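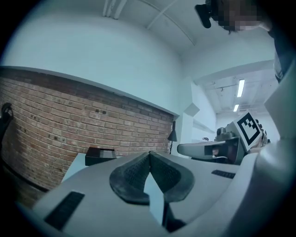
## Unit 4: Existing brick in a working room

Course: Reading Interiors
Instructor: Xolani Joubert
Handout date: 20 February 2023

Bring this handout to the studio session. The reading is page 68 to the end of the chapter. Read it before you start the wall exercise at the end.

### 1. Brick below, paint above

Many older rooms have brick on the lower part of a wall and smooth painted wall above it. In the room we are using for this unit, a white ledge runs along the top of the brick. The wall above the ledge is white, and so is the ceiling.

When you draw a wall like this, treat the ledge as its own line. Students often draw the brick and the paint as two flat areas and leave the ledge out. It catches light and dust, and it is the first place people put small things.

Terms to know:

- **Course** – one horizontal row of bricks
- **Bed joint** – the mortar between two courses
- **Head joint** – the upright mortar between two bricks in the same course
- **Pointing** – the finished outer part of the mortar

### 2. Color

"Red brick" is not enough for your notes. The wall in our room is reddish-brown overall, but single bricks go from orange to tan to a dull red. The mortar is lighter than the brick. From across a room the lighter lines change how the whole wall reads, so note the mortar color separately.

There are also a few dark holes and marks in the brick. Put these on your drawing. Do not guess at what made them unless you have a record to back it up. Old fixings, damage and staining can look alike from a distance.

### 3. Ceiling and services

Pipes or conduits left in view are part of the room and belong in the drawing. If you can't tell which one you are looking at, write "pipe or conduit" and move on. The same goes for beams. A diagonal beam is harder to place on a plan than a straight one, so take both end points first and join them after.

### 4. Furniture against brick

A white table in front of brick gives a strong edge. Dark objects on it show up clearly against the white. The black box on the table and the slender black desk lamp are good examples. The lamp has a conical shade and a thin stem, so in a quick sketch it needs only a few lines.

For lamps near brick, remember:

1. Light from the side brings out rough surfaces.
2. Light from straight ahead flattens them.
3. Warm bulbs push orange bricks forward and make the duller ones harder to tell apart.

Compare this with the Lutitz reading room from Unit 3, where all the walls were plaster and the lamp position mattered much less.

### 5. Wall exercise

Time allowed: 45 minutes. Work alone.

- Pick one wall with at least two finishes.
- Draw it to scale in pencil, with every change of material marked.
- Make a color key with separate entries for brick, mortar and paint.
- Add the furniture last, in outline only.
- Write nine lines of notes on how the light falls. Full sentences, please.

Hand in the drawing and notes together in the Mabaso folder. Loose sheets get lost – put your name on each one.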